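Cuaderno de taller, montaje de «Kurnden»
30 mar 2023

Entrada rápida antes de que se me olvide todo. Pasada técnica con Danica en cabina y Teodoro en el peine. Sin actores salvo Busisiwe, que se quedó a marcar posiciones del segundo acto.

Telón de gasa: sigue enganchando en la tercera guía, lado jardín. Cambiado el gancho, lijado el canto, igual. Teodoro cree que es la vara, que está vencida. Mañana se baja y se mira con nivel. Mientras tanto la gasa entra a mano, Borislav avisado.

Luces. Memorias 1 a 17 grabadas y repasadas. La 9 va demasiado rápida, la bajada del azul se come la frase de Busisiwe («no traigas la lámpara»). Danica la ha puesto más larga, pendiente de ver con texto. La 14 no me gusta, el lateral de calle da en la pata y se ve el dobladillo. Recortar con viseras o mover el aparato un palmo hacia fondo. Preguntar a Biljana si le vale, que la diagonal es suya.

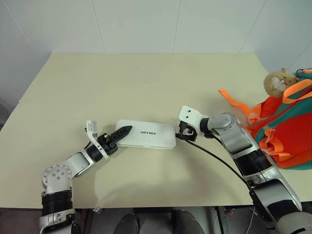
Practicable de la cocina: cruje. Cruje mucho en la esquina donde se sienta el padre. Metido fieltro entre tablero y bastidor, mejora pero no del todo. Si mañana sigue, tornillo pasante y a correr. OJO: no clavar nada por arriba, va pintado ya y Biljana nos mata.

La puerta falsa cierra bien en frío. Con los focos encendidos un rato roza abajo. Cepillar 2 mm, no más. Retocar pintura después (queda ocre en el bote pequeño, el grande está seco).

Sonido: el tren del final entra bien por los altavoces de fondo. El de platea izquierda hace ruido de masa, probado otro cable, lo mismo. Probado otro canal y nada. Será la caja. Borislav trae una de Alley, que nos la dejan hasta el estreno. Hay que devolverla limpia y con su funda, la otra vez faltaba la funda y tuvimos bronca.

Cambio del primero al segundo acto: 400 segundos en la primera pasada, una barbaridad. Segunda pasada bastante mejor pero sigue sin caber en la música. Lo que atasca es el aparador, que sale por donde entra la cama. Propuesta de Teodoro: el aparador se queda y se tapa con la tela gris. A Biljana no le hace gracia, dice que esa tela ya sale en el prólogo y se va a leer como otra cosa. Tiene algo de razón. Probamos las dos versiones con gente.
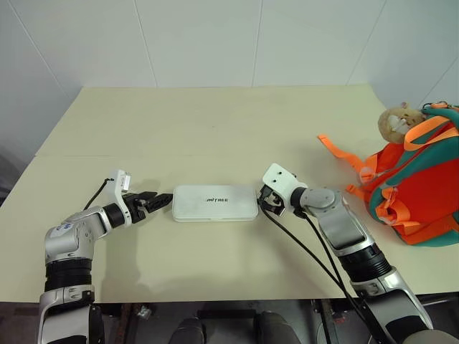

Tiempo de lectura: 3 min

Utilería. Falta el reloj, faltan las cartas del tercer acto (las que hay son las de enero, del taller en Kivi, con el nombre viejo del personaje escrito, no valen). Busisiwe se ofrece a escribirlas a mano. Papel del amarillento, no blanco, que con el contra rebota un montón.

Vestuario, solo apunto lo que nos toca: el abrigo de Busisiwe se engancha en el pasamanos al bajar. Redondear la punta y forrar. También pide que la escalera no esté tan oscura en el mutis. Cinta fotoluminicente en los cantos, de la estrecha.

Presupuesto: nos quedan 714 euros para todo, caja de tornillería incluida. La tela nueva de Trosteo se va fuera si hay que comprar vara. Hablar con Danica antes de pedir nada, que lleva ella las facturas.

Para mañana:
bajar vara y nivelar
memoria 9 con texto, memoria 14 viseras
esquina del practicable
cepillar puerta
caja de Alley, probar antes de colgar
cambio de acto, versión tela y versión sin tela
20 metros de cinta negra, que siempre nos quedamos sin ella a media tarde

Nota para Borislav: la llave del cuadro se queda en el gancho de regiduria, NO en tu chaqueta.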